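5. Teaching a task by remote control

This section is for the operator who records demonstrations on the Sumeo two-arm station. Before you start, finish the arm set-up in section 3 and the handle calibration in section 4. The task used in this section is the rolled towel task, because it is soft, cheap and forgives small mistakes.

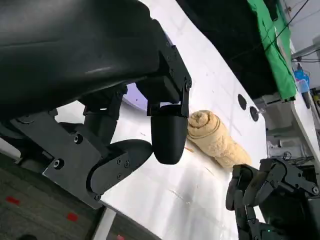 Wrist camera views during the towel task: the first has the rolled towel near the fingers, the second has the grasp open.
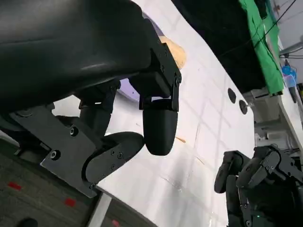
Do I need to record the same movement every time?
Small differences between demonstrations are useful, as long as the order of the steps stays the same. If you always put the object on exactly the same point, the robot learns that point and has trouble when the object is a little to the side. Change the start position and the angle a little for each demonstration, but do not change which arm does which part of the work.

5.1 Before you record

1. Switch on the station and wait until both arms report Ready in the Calado program.
2. Open the menu Tasks and choose New task. Give it a short name without spaces.
3. In the field Arms, choose Both. If only one arm will move, you must still choose Both, or the second wrist camera is not saved.
4. Set the maximum length of one demonstration. For the towel task we use 20 seconds.
5. Check the picture from each wrist camera in the preview window. The fingertips must be visible when the gripper is fully open and also when it is fully closed.
6. Clean the table where the objects will lie. Small pieces of material can go under the object and change how it slides.

Note: The preview is refreshed slower than the recording. If the preview looks a little jumpy, the saved file is normally still good. Open one file and check it before you continue.

Caution: Keep your head and your free hand out of the reach of the arms when the status is Ready. An arm can move as soon as a handle is touched.

5.2 Connecting the handles to the arms

1. Hold both handles in the rest position, with your elbows close to your body.
2. Press the side button of the left handle and keep it pressed until you hear one short tone. The left arm now follows the left handle.
3. Do the same with the right handle. You hear two short tones.
4. Move both handles slowly upward and down again. If one arm moves to the wrong side, release the buttons and repeat the calibration in section 4.
5. Press and release each trigger three times. The fingers must open and close fully and without noise.

If you want to rest, release both side buttons. The arms stay where they are and hold their position. Do not put the handles down with a side button pressed — the arm will try to follow the handle to the table.

5.3 Recording one demonstration

1. Place the object by hand and take your hand away.
2. Bring both grippers to the start position, open.
3. Press Record on the foot pedal. Wait one full second before the first movement.
4. Move one gripper above the object with the fingers open. Go down straight, not from the side.
5. Close the fingers slowly. For soft objects, stop pressing the trigger when the shape starts to change.
6. Use the second gripper only when the first one holds the object safely.
7. Put the object at its end position, open the fingers, and lift the gripper straight up.
8. Press the pedal again to stop. The program asks Keep or Discard.

Choose Discard if you dropped the object, if you stopped in the middle to think, or if the two arms touched each other. A demonstration with a small correction can be kept. It even helps, the robot sees how to come back from a small error.

Note: Many new operators move too fast in step 4 and too slow in step 7. Try to keep the same speed from the beginning to the end. Tiago Mota, who wrote the first version of this guide, recommends practicing without recording for one morning.

5.4 How many demonstrations

The Fimen training tool accepts a task from 20 demonstrations, but this is enough only to test that the files are correct. For a simple pick and place we collect 1,000. For a task with a soft object and two arms we collect 2,000, and we divide the work between 3 operators so that the robot does not learn the habits of one person.

Change the operator between two sets and never inside one set. Write the initials of the operator in the field Notes.

5.5 Problems and what to do

The arm follows with a delay.
Close all other programs on the station computer. If the delay stays, connect the handle receiver to another port.

The fingers close but the object slips out.
Go lower before you close. If the fingertip pads are shiny, wipe them with a dry cloth, or replace them with the set Kosance supplies with the station.

The message "Arms too close" appears.
Release both side buttons, choose Separate in the Arms menu, and wait until the movement is finished. The current demonstration is discarded automatically.

The file is saved with only one camera.
Look again at step 3 in section 5.1. Files with one camera cannot be repaired and must be recorded again.

When the set is complete, go to section 6 to check the files and send them to training.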